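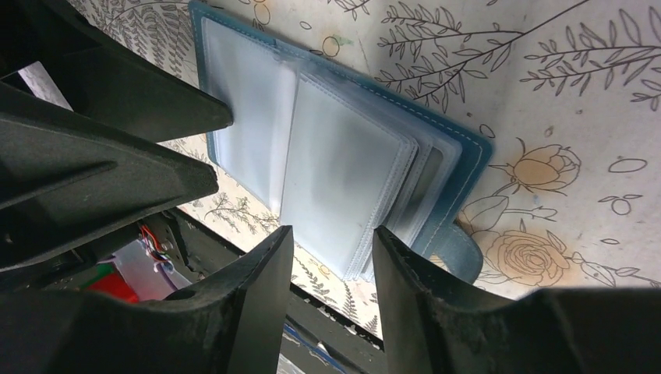
*The blue card holder, open on the botanical print. White stitching along the edges and a good thick stack of frosted sleeves inside.*

# Small Things from the Desk Drawer

April 2026

Welcome to the little gallery! I've been meaning to put this page together since last July, when I moved my desk into the back bedroom at Lunow and found out just how many wallets, pouches, and card cases one person can squirrel away over the years. I'm keeping the page short for now (one thing on show, with my notes under it), and I'll add the others as I get them cleaned up and sorted.

The holder is a Carrilho, bought at the Cladine street market on a day when I had gone out for tomatoes and nothing else. The seller had a whole tray of them in reds and browns, and just 2 in blue. I went back and forth over it for far too long, walked off, bought my tomatoes, and came back. I would call the color teal, my sister calls it plain blue, and we have agreed to leave it there.

## A few notes on it

**The cover.** It feels like leather and it has that leathery sort of look, but I never did get a straight answer at the stall, so I won't swear to it. The white stitching is what won me over. It runs along the outer edges and makes the whole thing look neat and a bit old-fashioned, like a good address book.

**The sleeves.** They're cloudy, not crystal clear, so you do have to tip a card toward the light to read the small print. When the holder is open they fan out one behind another, and I find that very handy for flipping through. The front pocket is nearly square and has a raised seam all around it. I like to leave that one free for whatever I need that week — a library card, a claim ticket, the punch card from the bakery.

**The price.** I paid 4 dollars, and I still feel a little smug about it.

## Coming next

The long zip wallet from Trarnine is waiting its turn, along with a coin purse whose clasp needs some attention before it's fit for company. If you have a Carrilho holder of your own in one of the browns, I'd love to hear how the color has held up — mine has spent most of its life in a drawer, so it's hardly a fair test.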